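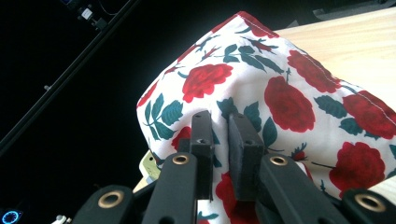
Several clubs have asked since May whether the shot clock must be connected before the main scoreboard is switched on. It must not. At our hall the clock was plugged in first and it showed the wrong period for the whole of the warm-up, wrote one club secretary to the Plirnach help desk. The order of work given in this section should therefore be followed at every fixture.

## Setting up the shot clocks

This section applies to the Plirnach court display when used with two Pakari shot clocks. Halls fitted with the older Soltani control desk should also read the note on adaptors.

1. Switch on the main scoreboard and wait until the period number stops flashing.
2. Place the control desk on the officials' table, facing the court.
3. Connect the grey lead to the socket marked CLOCK A and the black lead to the socket marked CLOCK B.
4. Switch on both shot clocks.
5. Hold down RESET for 3 seconds. Both clocks should show the same figure.

**Note:** Users of the Soltani desk require one adaptor for each lead. Adaptors are not supplied with the display.

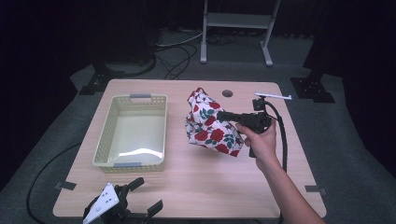
If the two clocks show different figures, release RESET, switch off clock B only and repeat steps 4 and 5. Do not switch off the main scoreboard during this check, as the team names and foul counts will be lost.

**Caution:** Leads that cross a walkway must be taped down along their full length before players or spectators enter the hall.
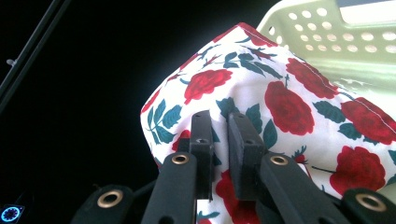 Plirnach Court Display: User Manual
Issue 2 | Page 45

### Testing the horn

6. Set the shot clock to 8 seconds and press START.
7. Allow the clock to run to zero. The horn should sound once at each end of the court.
8. Press RESET and confirm that the horn remains silent.

**Caution:** The horn is loud. Warn anyone standing near the backboards before beginning the test.

Where the horn sounds at one end only, check the volume switch on the rear of the silent clock. If the switch is set correctly, exchange the two leads at the control desk and repeat the test. A fault that moves to the other end lies in the lead or the desk. A fault that stays at the same end lies in the clock, which should be returned to Cirken for repair with the completed fault card.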